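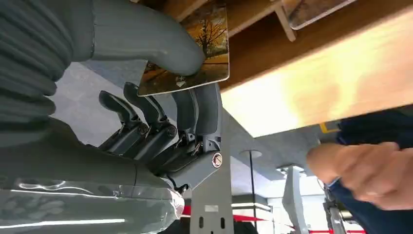 Titilayo Aliyu wants to know if you have to be good at putting things away to apply for this. No, Titilayo! You can be terrible at it. I've been terrible at it for years and I run the place.

So, what I'm after. Edari is my little picture card library, and people borrow cards for storytelling evenings, language classes, memory groups, all kinds of things. We have trees, harbors, street corners, autumn skies, dogs in hats. Right now there are 161 cards that came back from loans over the winter and went into whatever gap was nearest, and I'd love to have them sorted and back on the wooden shelves before the April lending rush.

I'm looking for 2 people for the sorting and shelving. It's 12 sessions in all, mornings only, and we finish by lunch. You'd be matching cards to their sets, wiping off fingerprints (the glossy ones are awful for that), writing up anything bent or missing, and finding each set a place on the shelf where a person could find it again. I have opinions about seasons going together but I can be talked out of them — the last helper moved all the winter cards in with the animals and I've come to like it.

It's paid by the session, and I'll tell you the rate when you write so you can say no before you've put your shoes on. Tea and toast are on me. You'll need to be okay with reaching up and crouching down, and with a radio playing. We're upstairs at Clultden, no elevator, sorry, 32 steps and the banister is only on the left.

To apply, send a few lines to Ladi Okoro (me!) at the Clultden front desk, or drop a note in the Edari box by the door. No résumé please. Tell me which mornings you can't do, and how you'd sort a card that has both a tree and a sunset on it. I've been going back and forth on that one for ages.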